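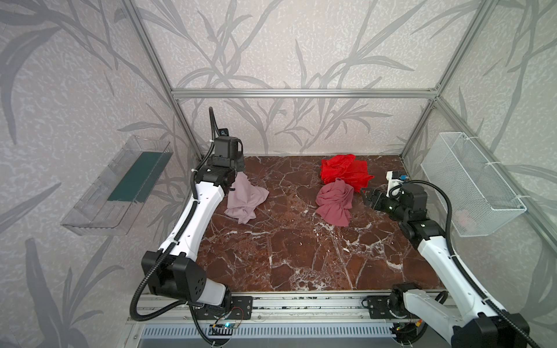 Do I need a special product to clean a marble tabletop?
Probably not. Most of the bottles sold for stone are mild soap with a nicer label, and the markup is hard to defend. Warm water, a drop of dish soap and a soft cloth will handle ordinary dirt. A soft cloth like the lavender-pink one on the dark, white-veined top shown here is the sort of thing we mean, as long as it has no grit in it. Dry the stone when you finish.

Is vinegar safe? I read that it's natural.
So is lemon juice, and both will etch marble. Etching is damage to the surface, so no amount of wiping brings the shine back. We still see vinegar recommended on pages that ought to know better.

What does sealing do?
Less than the ads suggest. A sealer slows down liquids soaking in, which buys you time to wipe up coffee or oil. It does nothing against scratches and nothing against acid. Anyone who tells you a sealed top is "worry-free" is selling sealer.

How do I know if mine needs sealing?
Put a spoonful of water on it and wait. If the stone under the water has darkened, it is taking liquid in. If it hasn't, leave it alone. Some dense marbles hardly absorb anything, and sealer just sits on them as a haze.

Should I pay for the Ornby yearly care plan?
We sell it, and we'd still say think twice. It costs $90 a year and covers one visit. For a kitchen counter that gets heavy use, maybe. For a side table, a $40 bottle of sealer will last you several rounds.

What about Plovavance polishing powder?
It can improve light etch marks on a polished top. On a honed finish it leaves a shiny patch, and then you have two problems. Try it underneath or at the back first.

Can I sand out a scratch myself?
A faint one, possibly, with 800 grit paper used wet and a lot of patience. Expect a dull spot that needs polishing afterward. If you can catch a fingernail in the scratch, call someone.

Is a quote of $535 for refinishing fair?
It depends on the size, and on what "refinishing" means to the company. Ask whether they grind the whole surface or only buff it — those are very different jobs, and the word gets used for both.

Are dark marbles easier to live with?
They hide coffee better. They show etching, dust and hard-water rings worse. Pick the color you like.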